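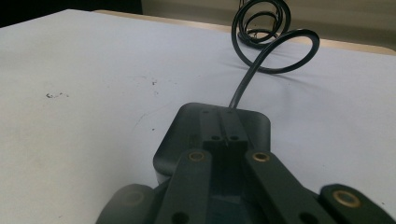
Trastora Student Robotics Club

The Trastora Student Robotics Club is an after-school club in Helbridge, best known for a long-running project in which students teach grippers to handle ordinary desk objects. It was founded by Priya Calloway, a physics teacher who had grown a little tired (as she cheerfully told the school paper) of robots that only drove in circles, and it has been a well-loved part of school life ever since.

Activities

Members work in pairs at a white-topped table, using a hand-held gripper with two slim fingertips and brass-colored rings at its pivots. One student guides the gripper toward an object while the partner keeps the log. Boxy devices with rounded corners and a coiled cable still attached are a favorite challenge, and new members usually meet one in their first month, often with a good deal of laughter. The club's log holds 1,611 attempts, of which 922 were marked as clean grasps by the students themselves.

The Roman project

The software side of the work is called Roman, and it was begun by Atif Rizvi while he was still a student member. It sorts the attempts by object and by angle of approach, and younger students are warmly encouraged to poke around in it and change things.

Competition

Each June the club sends a team of six to the Jalunitz meet, where almost 12 schools take part in sorting, stacking and cable-handling rounds.

See also

Jalunitz meet
Educational robotics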